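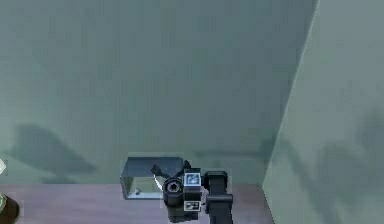
Murs gris-vert et surface façon bois, image de synthèse.

Assistance > Noms de domaine > Questions fréquentes

Noms de domaine et transferts : les questions qu'on nous pose (et celles qu'on nous crie)

Temps de lecture : 5 minutes
Imprimer | Envoyer par e-mail

Mis à jour en octobre 2025 par Gönül Dursun, support Gremine

Je viens d'acheter mon nom de domaine. Où est mon site ?

Nulle part, pour le moment. Un nom de domaine est une adresse, et vous venez d'acheter la plaque avec le numéro. Il vous faut encore un hébergement, puis quelque chose à mettre dessus. Si vous avez pris la formule Iker, l'hébergement est compris et il s'active depuis votre espace client, onglet « Services ». Si vous avez pris le domaine seul, vous verrez notre page d'attente, dont nous savons qu'elle est laide.

Suis-je propriétaire de mon nom de domaine ?

Pas tout à fait. Vous en avez l'usage tant que vous le renouvelez. Le mot exact est « titulaire », et il vaut la peine de vérifier que c'est bien vous. Nous voyons régulièrement des entreprises dont le domaine est au nom de l'ancien webmestre, d'un ex-associé ou d'un stagiaire parti vivre à l'étranger. Ouvrez la fiche du domaine, regardez la ligne « Titulaire », et si vous n'y reconnaissez personne, écrivez-nous avant de vous fâcher avec qui que ce soit.

Comment transférer mon domaine chez vous ?

Déverrouillez le domaine chez votre bureau d'enregistrement actuel, demandez-lui le code d'autorisation (selon les maisons : code EPP, auth code, code de transfert, tout cela désigne la même chose), puis collez ce code dans notre formulaire. Un e-mail de confirmation peut partir vers l'adresse du titulaire. Si cette adresse est hébergée sur un compte que vous avez fermé en 2014, réglez ce point d'abord.

Le code est sensible à la casse. Il contient volontiers un l, un I et un 1 côte à côte. Copiez, collez, ne recopiez pas à la main.

Mon code d'autorisation est refusé. Pourquoi ?

Dans l'ordre de fréquence : une espace s'est glissée à la fin, le domaine est toujours verrouillé, le code a expiré, le code est celui d'un autre domaine. Beaucoup d'extensions interdisent aussi le transfert juste après un enregistrement ou un transfert précédent. Dans ce dernier cas il n'y a rien à faire qu'attendre, et nous appeler chaque matin n'y change rien, même si Muammer Güler, qui tient le standard, est d'une compagnie agréable.
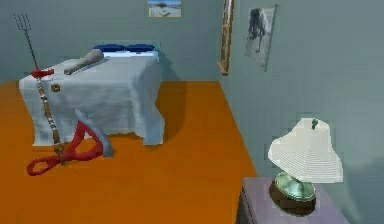 Les transferts venus de Tambunan demandent une étape de plus : leur interface exige de désactiver le masquage des coordonnées avant de délivrer le code. La case se trouve dans « Préférences avancées », sous la publicité. Vous pourrez réactiver le masquage chez nous une fois le transfert terminé, sans supplément.

Mon site sera-t-il coupé pendant le transfert ?

En principe non. Transférer un domaine change la société qui le gère, et les serveurs de noms restent ceux que vous aviez. La coupure arrive quand on résilie l'ancien hébergement le jour même, dans un élan de ménage. Gardez-le jusqu'à ce que tout fonctionne ailleurs. Payer un mois de trop coûte moins cher que d'expliquer à vos clients où est passée la boutique.

J'ai modifié mes DNS et rien ne bouge. C'est cassé ?

Probablement pas. Chaque enregistrement porte une durée de vie, le TTL, pendant laquelle les serveurs du monde entier ont le droit de continuer à servir l'ancienne réponse. Ils ne s'en privent pas. Si vous prévoyez un changement, baissez le TTL la veille. Si vous lisez ceci après le changement, allez déjeuner.

Avant d'ouvrir un ticket, essayez tout de même depuis un téléphone avec le wifi coupé. Sur les 111 tickets « DNS en panne » reçus en septembre, 58 concernaient le cache du navigateur de la personne qui écrivait.

Et mes e-mails ?

Ah. Les e-mails dépendent des enregistrements MX, qui vivent dans la même zone DNS que le reste. Si vous changez de serveurs de noms sans recopier les MX, votre site sera superbe et votre boîte très calme. Notez aussi vos enregistrements SPF et DKIM, ces longues chaînes illisibles que tout le monde prend pour une erreur et supprime. Sans elles, vos devis finiront dans les indésirables.

L'outil Lirorska, dans votre espace client, recopie la zone existante avant la bascule. Il trouve les enregistrements courants mais peut manquer un sous-domaine exotique. Relisez la liste.

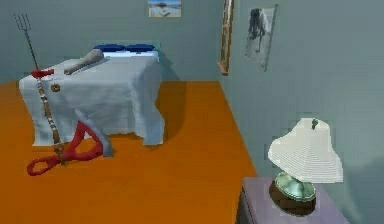
Table nappée sur sol orange, image de synthèse.

Faut-il acheter toutes les extensions ?

Non, malgré ce que suggère notre propre page de commande, à laquelle le service commercial tient beaucoup. Prenez celle de votre pays, le .com s'il est libre et raisonnable, et arrêtez-vous là. Une boulangerie n'a pas besoin du .ninja. Si votre marque est déposée et que des copieurs rôdent, la question se pose autrement et mérite un vrai conseil juridique.

Les accents sont-ils acceptés ?

Oui pour plusieurs extensions, dont le .fr. Techniquement le nom est converti en une suite qui commence par « xn-- », et certains vieux logiciels l'affichent telle quelle. Si vous tenez à l'accent, prenez aussi la version sans et redirigez l'une vers l'autre. Dictez ensuite votre adresse au téléphone à quelqu'un de votre famille : c'est un test assez cruel.

J'ai oublié de renouveler. Que se passe-t-il ?

Nous envoyons un rappel 10 jours avant l'échéance, puis un autre le jour même. Après l'échéance, le site et les e-mails s'arrêtent, et selon l'extension il existe une période pendant laquelle vous pouvez récupérer le nom, parfois avec des frais. Passé ce délai il retourne au public, qui a des robots et peu de sentiments. Activez le renouvellement automatique et vérifiez la date d'expiration de votre carte bancaire.

J'ai reçu un courrier me réclamant le paiement de mon domaine. Dois-je payer ?

S'il vient d'une société dont vous n'avez jamais entendu parler, avec un drapeau et beaucoup de majuscules, gardez votre argent. Nos factures arrivent uniquement dans l'espace client et par e-mail. En cas de doute, joignez une copie du courrier à un ticket, catégorie « Facturation », et nous vous répondrons.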